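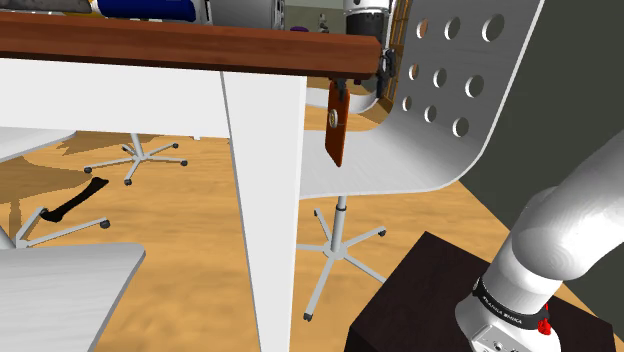 Wanport Magazine: Minutes of the October Editorial Meeting

Present: Špela Bošković (chair), photo desk, layout, advertising, circulation. Apologies from the web editor.

Start: 4:10 p.m.

1. Minutes of the last meeting
Approved with one correction. The fall cover was "postponed," and the word "refreshed" should come out. Layout asked that the minutes stop using words from the sales deck.

2. Print run
The printer, Grgić, has quoted for 1,200 copies of the winter issue. Circulation reported that 306 copies of the summer issue went to paying readers. The rest were given away, mailed to agencies or are still in boxes. Š.B. asked how many agencies had replied. Circulation has no record of any reply and does not know if anyone has looked for one.
Advertising argued that a smaller run would look bad to sponsors. Layout asked which sponsors. Advertising named one, Plarnberg, whose contract ends with this issue.
Decided: get a second quote for a shorter run before anything is signed.

3. The "worldwide" claim
The media kit says the magazine is read by casting directors worldwide. Photo desk wanted to know where this came from. Advertising said it was in the kit when they took it over. One subscriber has an address abroad and is believed to be a contributor's aunt.
Decided: the line comes out of the kit. Advertising asked for their objection to be noted, and it is noted.

4. Paid submissions
Proposal from advertising to charge families $60 for a guaranteed page in the teen section, or $50 if they also order a print copy. Long discussion. Photo desk said a guaranteed page is an ad and should be labeled as one. Advertising said other magazines do it and parents like it. Š.B. asked to see one parent saying so in writing.
The chair also pointed out that the discounted price does not cover the copy being ordered, once postage is in. Advertising will redo the numbers.
No decision. Until there is one, no fee is to be mentioned to families by anyone, including in direct messages.

5. Winter fashion shoot
Location is still Cliltorham. The studio there is offering a free day in return for a credit, and the chair would like to read the terms before calling it free. Photo desk needs signed releases for every child before the day. Last time two turned up afterward, and one was signed by an older brother.
Knitwear is confirmed. The coats are "almost confirmed," as they were last month.

6. Digital edition
Downloads are said to be up. The figure counts each page turn as a view, so the meeting did not spend long on it. Web editor to bring a number for people who opened the issue and got past the cover.

7. Any other business
Layout asked again for the house style on ages in captions. Agreed: no ages for anyone under 13, first names only.
Advertising suggested an awards night. Held over.

Actions
Circulation: second print quote; list of agencies mailed.
Advertising: corrected media kit; new costs for item 4.
Photo desk: releases; studio terms to Š.B.
Web editor: reader figures.

Closed at 5:45 p.m. Next meeting same time, same room.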